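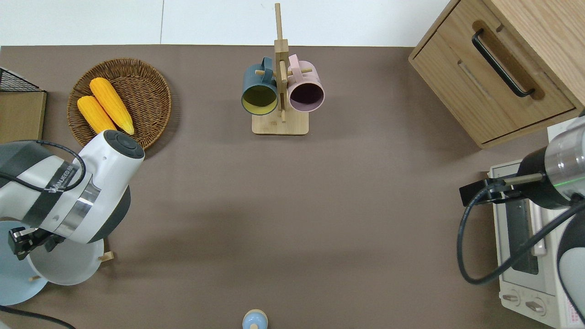 Who Washes the Mugs? A Term Project on Shared Kitchens

Home Projects Archive Contact

3 min read

I picked this topic in October, mostly out of frustration with my own dorm kitchen, and my adviser Afia Appiah let me run with it. I wanted to know if people living on big floors leave more dishes behind than people on small ones. I was sure they did!

I sent a short survey to everyone in Wumbei Hall and Lirero House, 321 students in all, and got 236 replies (way more than I'd hoped for). 167 of those said they wash up right after eating. I then asked the same people how often their floormates wash up right after eating, and the answers got a lot gloomier – most picked "rarely."

Floor size hardly mattered. What did seem to matter was having a regular spot for things. In Wumbei the mugs have their own shelf and people mostly put them back. In Lirero everything goes wherever there's room, and the complaints section of my survey filled up fast. Osvaldo Ferraro helped me sort those comments, and we argued for a whole evening over whether "crusty" was a complaint or just a fact.

My big weak spot is that people were reporting on themselves. If I did it again I'd keep a sink diary for a few weeks and ask about dishwashers too, which I completely forgot.

Contact the project page editor | © Student Projects | Back to top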